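Is the Gorkodau hand kit worth it over the two-finger gripper?

Asked in Arms, Hands and Grippers

I have a secondhand Skenholm arm in the spare office, the one with carpet you could sand a deck with. At the moment it has the stock two-finger gripper, which picks up blocks all day and nothing anyone would want picked up. The Gorkodau hand kit is 643 dollars plus shipping. The product page says "effortless dexterity" four times and doesn't mention the wrist camera once. Has anyone here lived with one? Mostly I want to know if the camera is any use with the fingers in the way, and how long the build takes for a person who owns a normal number of screwdrivers.

3 answers

Ulla Turunen
Had mine since August. The build took me two evenings, one of which went to finding out that the manual covers the previous hand. The finger tendons come strung but slack, so tension them before you close up the housing or you'll be opening it again. Put thread locker on the finger base screws. The kit has none and the manual has no opinion.

Grip is good on anything mug sized. Coins and paper, forget it. It's rated for 200 grams per fingertip and I believe that on a fresh charge. The motors get warm after 15 minutes of steady work, so I rest it.

On the camera: you will see a lot of hand. Anything close to the lens is a big soft blur, and whatever you wanted to look at is behind it. You can use it for the last bit of an approach if you mark your floor or table with something bright and steer by that. For everything before that I use a second camera on a tripod, a 20 dollar webcam, and it does most of the work. If your budget only stretches to the kit, plan on the webcam anyway.

Support at Gorkodau does answer email. They answer it at 4 in the morning, and the answer is usually "please update firmware," but to be fair that fixed my sticky thumb.

halfduplex
Get the Donati. Better hand.

Reply from the asker: The Donati costs more than the arm did.

halfduplex: Still a better hand.

bench_goblin
Check which wrist plate you have first. Older Skenholms need an adapter and Gorkodau doesn't sell it. Halldale does, when they have it in stock, and they will cheerfully let you order it when they don't. Otherwise I agree with Ulla, apart from the tendons. I left mine slack for a month and it only dropped the things I liked.
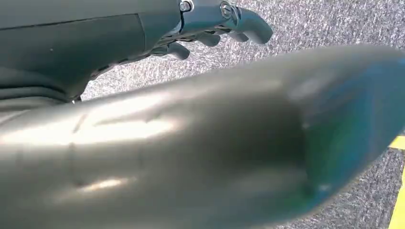
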